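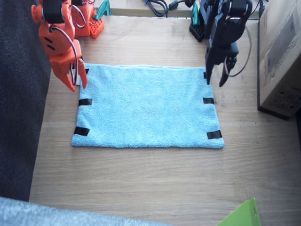 Hellblaues Mikrofasertuch auf dem Eichentisch, schwarzes Klebeband links und rechts.

Ein kleiner Thread über Handtücher falten, weil ich diese Woche drei Mal danach gefragt wurde. Deutsch ist nicht meine erste Sprache, bitte verzeiht mir die Fehler.

Ich falte im Moment viele Mikrofasertücher. Im Schrank hatte ich lange einen Stapel, der immer nach links gefallen ist. Der Grund war einfach: Ich habe in der Luft gefaltet, vor dem Bauch, wie meine Mutter. Bei Baumwolle geht das gut. Mikrofaser ist dafür zu weich.

Also falte ich jetzt auf dem Tisch. Das Tuch zuerst ganz flach hinlegen, mit der langen Seite zu mir. Dann mit der flachen Hand von der Mitte nach außen streichen, nicht ziehen. Wenn man zieht, wird eine Ecke länger und man bekommt sie nicht mehr zurück.

Der hintere Rand macht mir am meisten Arbeit. Er rollt sich gern ein bisschen ein, auf dem Foto sieht man so eine kleine Kante. Ich streiche sie vor dem Falten einmal glatt, sonst hat man später im Stapel eine Beule.

Zum Klebeband: Die Streifen an den Seiten helfen mir beim Ausrichten. Ich schaue nur, ob die Streifen nach dem Falten übereinander liegen. Wenn ja, ist die Falte gerade. Den Rand selbst kann man schlecht als Linie nehmen, er ist zu fusselig.

Die Streifen müssen nicht perfekt sitzen. Einer unten links ist bei mir etwas schief und ich lasse ihn so.

Reihenfolge: die beiden hinteren Ecken fassen, nach vorne legen, loslassen, glatt streichen. Danach das Ganze um 90 Grad drehen und noch einmal in die Hälfte. Für den kleinen Schrank im Bad falte ich ein drittes Mal, für das Regal in der Küche nicht.

Heino Luik hat mich gefragt, ob man besser dritteln soll. Ich habe es zwei Abende probiert. Dritteln sieht im Regal schöner aus, aber bei mir wird das mittlere Stück immer zu breit. Für große Badetücher würde ich es vielleicht machen.

Noch etwas zum Waschen, auch wenn das nicht die Frage war: kein Weichspüler. Und nicht zusammen mit Frottee aus Baumwolle, sonst hat man die Fusseln überall in den Schlingen. Ich habe das einmal gemacht und danach eine Stunde gezupft.

Clyde Yazzie schreibt, er rollt seine Tücher und stellt sie in einen Korb. Das ist auch eine gute Lösung – man sieht sofort, welche Farbe man nimmt. Ich habe leider keinen Platz für einen Korb.

Nachtrag, weil jemand nach dem Klebeband fragt: normales schwarzes aus der Schublade, die Marke weiß ich nicht mehr. Vor der Wäsche mache ich es ab. Wenn ich es vergesse, klebt es in der Trommel, und das Suchen ist kein Vergnügen.

Morgen probiere ich das Gleiche mit Geschirrtüchern aus Leinen. Die rutschen weniger, aber die Falten vom Trocknen stören mich. Wer bügelt die eigentlich noch?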